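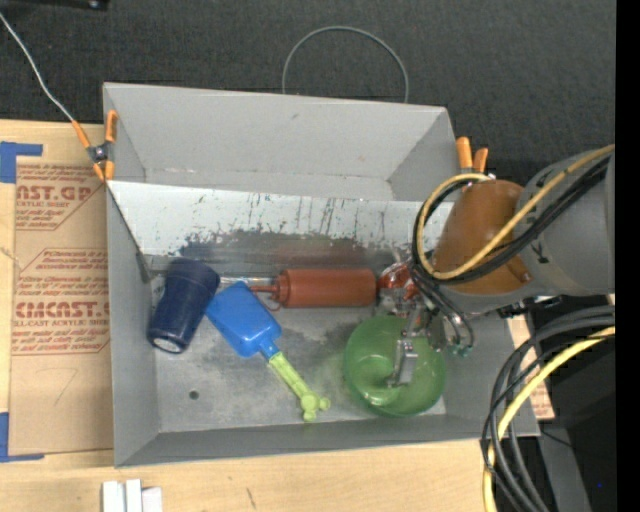 September, posted by Ketill Ladefoged
2 min read

Hello all, and thanks for the nudge about the Trolness set! We're at 300 demonstrations now and I'd like to reach 500 before we retrain, mostly because the policy still gets muddled when things lie close together (it dithers, then goes for the gap). So I've been mixing shapes a lot more. A cup on its side, a scoop with its blade nearly touching the cup, and a see-through green bowl sitting upright so the finger has to reach down inside it – that sort of muddle, all in the near half of the bin with the far half left clear. Bowls are slow going but I'm getting quicker!

On 14:20 the Hviid desk wrote:
> How many do you have so far, and are you
> still resetting the bin the same way each
> time? Ballorine stopped at 100 and theirs
> only worked if the cup faced left.

No, I tip everything out and drop it back in, then record whatever I get. If a run goes wrong I keep it, but tag it "miss" so Stindus can filter it later. Please don't trim the pauses off the start, the loader wants them.

Could someone else take up to 3 sessions? Mornings suit me best for handing over, and I can send the tag list tonight.

Ketill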